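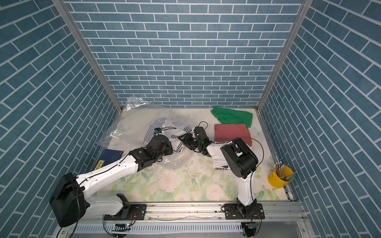
Marin Kelmendi reckons we're at least ten years off a machine that can put away a family's washing, and told me so twice over lunch, the second time with a mouthful of soup. I reckon it's less than that. We've agreed to disagree until the autumn, and in the meantime I need people who know more about laundry than either of us does. So this is me asking for your help!

I run the household chores study at Denine, and we're looking for 32 people to come in and do ordinary jobs at a table while we watch, take notes and ask annoying questions. Folding a shirt. Getting a stripy top out of a plastic bag. Making a pile of clothes and then deciding it's a bad pile. We have a pair of robot arms having a go at the same sort of thing, and we'd like to know how what they do compares with what you do (and where you cheat, because everybody cheats at folding).

Where have the arms got to? Better than I expected when I started, and still a long way behind my nan. Give them a flat towel laid out square and they'll usually make a decent job of it. Give them a bag with something soft inside and things get slower. Clear plastic is a pain – it's hard to see, it clings, and it changes shape every time you touch it. Cloth is nearly as bad. A pencil is the same pencil whichever way up you find it, but a jumper dropped on a table could look like anything. You know which bit is the sleeve without thinking. I'd like to find out how.

Who we want

Anyone over 18 who does some of their own washing. That's really it. You don't have to be tidy. We had a lovely man in March who told us he'd never folded a pair of trousers in his life, and his session was one of the most useful we've done. I'd be especially glad to hear from people who've worked in a laundry, a clothes shop, a hotel or a care home, as you lot have tricks the rest of us don't. Left-handers too, please, we're very short of you. If you've got arthritis, or the use of one hand, or you don't see well, we'd love to have you and we'll set the session up to suit.

What you'd be doing

You come in for 3 hours, with a proper break in the middle. First you do a run of small jobs at a table, at your own speed. Then you watch the arms try a few of the same ones and talk out loud about what you'd do differently. Be as rude as you like. After that there's a chat with me or with Chalerm Wongsuwan, who looks after the arms and takes criticism of them quite personally. You won't be working within reach of them at any point, and they're switched off whenever someone goes up to the table.

We film your hands, and we record what you say. Your face isn't in it unless you lean right over. You can ask us to delete the lot at any time up to the end of the study, and you don't have to tell us why.

What you get

£32 for the session, paid on the day, plus your bus or train fare if you keep the ticket. Tea, coffee and biscuits. If you need someone to come with you, bring them along and we'll feed them as well.

Where we are

Room 216 in the Cattaneo building, the old brick one with 1886 over the door. The main entrance has steps, but there's a ramp on the Banavar Street side and a lift just inside it. Parking is hopeless, sorry. The Rana café opposite is a good place to wait if you're early.

How to sign up

Ring the Denine front desk and ask for the chores study, or drop a note in at reception with your name, a phone number and the times that suit you. Evenings are fine, and so are Saturdays. Tell us if you're allergic to any washing powders and we'll sort the clothes out before you come. You're welcome to bring something of your own that's a nightmare to fold, too – fitted sheets very much included, though I'm not promising the arms will go anywhere near one yet.

Posted 11 Apr 2018. Places are filled as people get in touch, and we'll keep a waiting list once they've gone.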